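**Praltmont dairy farms get feed silage plant after two-year wait**

PRALTMONT — A new silage and pellet plant opened on Tuesday on the Jestov road, and the first loads were out of the gate before nine in the morning. Farmers in the valley have been asking for it for two winters. Most of them were buying in from Oramdale, on the far side of the pass, and paying for the lorry as well as the feed.

The plant takes in green maize, lucerne and beet pulp. Maize and lucerne are chopped, packed and wrapped into bales. The pulp goes to a dryer and then a pellet press at the back of the site. At full working it should turn out 19 tonnes of pellets a day. It's not at full working yet. One shift only, until the second crew is trained.

Wagner Portela, who manages the site, said the aim was to have feed on the farms before the grazing runs out on the upper fields.

"Last year we had people selling cows in February because they couldn't fill the trough. Good cows, in milk. You don't get those back in a year," he said.

Some 254 farms have signed up so far. Most are small, a dozen cows or fewer, and a good number keep a few goats too. Members pay a deposit at the start of the season and draw feed against it month by month. Anyone can buy at the gate without signing up but the price is higher and they go to the back of the queue when stocks are low.

A wrapped bale of maize silage is 182 kg, give or take what the weather does to the crop. Lucerne bales come out lighter. The bales are a size that two people can roll off a trailer, which was a request from the farms at the top of the valley where there are few tractors with a front loader. Earlier trial bales were bigger and ended up being cut open on the road and forked in by hand. Half of it spoiled.

Pellets are sold in sacks or loose. Loose is cheaper. Bring your own sheet to cover the trailer, the plant doesn't lend them out.

**Where the crop comes from**

The maize is grown on contract on the flat land below Moura. It's 3,970 hectares in all under the scheme, though part of that is in lucerne and a strip by the river is resting this year after flooding. Growers are paid on dry matter, tested at the weighbridge. Portela said there had been a few arguments about that already.

"They see a full trailer and want paying for a full trailer. I understand it. But if it's mostly water then the farmer at the other end is feeding his cows water."

A sample is taken from each load and the grower gets a slip with the reading. If he disagrees he can ask for a second test, done the same day. After that the figure stands.

Beet pulp is brought from the sugar works during the season, which is short, and this is the part of the plan that looks least certain. The works has its own buyers. There is a deal for the coming autumn only. If it isn't renewed the press will run on lucerne and whatever barley can be had, and the pellets will cost more, Portela didn't say how much more.

**Mixed feelings in the upper valley**

Not everyone is happy with the prices. Several farmers at the opening said the silage was fair but the pellets were still dear for a small herd, and that the deposit falls at the worst time of the year, just when the vet and the hay man want paying as well. There was a call for the deposit to be split in two. The plant says it will look at this after the first season and not before.

The road is the other complaint. The last stretch up from Jestov is single track with passing places and already in poor shape. Feed lorries will be using it six days a week. Residents were told the surface would be patched in May, and some of it was, but the bend by the old mill is as bad as ever and a trailer went into the ditch there the week before the opening. No one hurt. The district says a crew is booked.

Others were more cheerful. One couple with eleven cows had come down with a borrowed trailer to be near the front, and went home with six bales and a few sacks of pellets. They had been feeding straw and bread at the end of last winter, they said, and the milk had dropped by half.

**Advice on storing and feeding**

Staff were handing out a sheet at the gate. The main points from it:

- Keep bales off bare ground if you can, on straw or old pallets, and away from hedges where rats and birds get at the wrap.
- Patch any hole with the proper tape the day you find it. Household tape lifts in the cold.
- Once a bale is open, use it within a few days in mild weather. It will keep a bit longer in frost.
- Throw out anything with mould on it. Don't pick through it and don't give it to the goats.
- Bring cows onto silage over two weeks, mixing it with hay, a little more each day.
- Pellets should be kept dry and always fed with plenty of water near by.

The sheet also has a table for how much to give by weight and milk yeild. It assumes a cow on decent hay. Anyone feeding mainly straw should ask at the office, as the amounts will be on the low side.
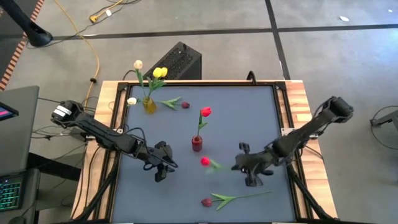 Feed testing will be open to members from next month. Bring a carrier bag of your own hay or silage, taken from several places in the stack and not just the front, and the result comes back within the week. First sample each season is free. Extra samples are charged. Goat and sheep keepers can use it too, members or not, which wasn't clear from the notice that went up in the post office.

The plant employs people from Praltmont and the villages round about, mostly on the yard and the wrapping line. More seasonal jobs will come up for the maize harvest. Tractor drivers with their own trailer are wanted especially. Ask at the weighbridge, don't ring the office, the line is for orders.

There's talk of a second store higher up the valley, so that farms above the snow line can collect in winter without the trip down. A site has been looked at next to the old milk depot. It has a roof and a hard floor but no power, and the owner hasn't agreed a rent. Portela said it would be next year at the earliest and he would rather get the first one running right.

A farmers' meeting at Moura has asked for the same sort of thing on thier side, mainly for sheep. The growers there sell their maize up the valley and then buy in winter feed from outside, and a few of them think that's daft. They have been promised an answer after harvest.

Gate hours are seven until four, and seven until noon on the short day. Closed at midday for half an hour. Orders over ten bales need a day's notice — less than that, just turn up.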